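Home | Talks | Tooling | Contact
We use cookies to remember your preferences. Accept / Manage

Speaker notes: Plerkau, or how we stopped blaming the policy
11/11/20

OK, quick hello, thanks to Hema Chettiar for giving me the slot after lunch (I'll be loud). Ask for a show of hands: who's retrained a model this year when the real bug was a timestamp? Wait for the groans.

Slide 2. What Plerkau is. It's our little replay and labelling tool. It eats the logs from the hand-held gripper, lines up the camera stream with the finger-width signal, and lets you scrub through the lot on one timeline. Don't read the feature list, they can read.

Slide 3. The puzzle task. We love the kids' wooden puzzle boards — flat, cheap, bright colours, and every piece has one right home. Perception looks easy until the hand comes over the top and you lose half the board. Say this slowly, because it sets up everything after it: the moment you most want to see the piece is the moment the hand is in the way.

Slide 4. The shadow story. Our first segmenter (Tedetti, rest in peace) kept finding extra pieces on the bare table. Kenneth Cabanatuan sat down with 33 episodes and marked every false hit, and 16 of them were soft shadows from the fingers. Pause here, let someone laugh. We added shadow jitter to the augmentation and dropped the brightness threshold altogether. Much better behaviour after that!

Slide 5. Recesses versus pieces. Oh, I could talk about this one all day. The bottoms of the slots are printed with cartoon characters, so an empty slot is just as colourful as a full one. Colour alone won't tell you. We went to edge height, meaning whether the thing sits a bit proud of the board or down in it, and we vote over 12 frames before the planner's allowed to commit.

Slide 6. Planner. Kidach picks the next slot, nothing fancy, a cost per candidate and a penalty for reaching across the hand. If somebody asks about Gunnlaugsson, that was the older controller and it's been parked since April. Offer to chat at the break, don't get dragged in.

Slide 7. Live demo if the wifi's up. Load episode 1946, scrub to the first reach, turn the mask overlay on and off. If it's down, skip straight to the last slide and leave it up for questions.

3 comments | 12 shares

Last slide, leave up:

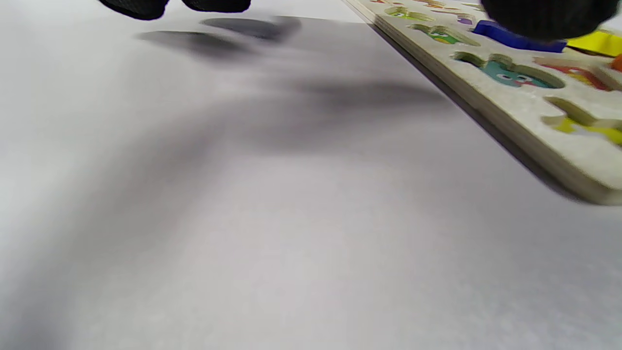
Does the planner wait for the hand to clear before it picks a slot?

It keeps scoring slots the whole time, but it only commits once the vote over the last 12 frames agrees on which ones are empty.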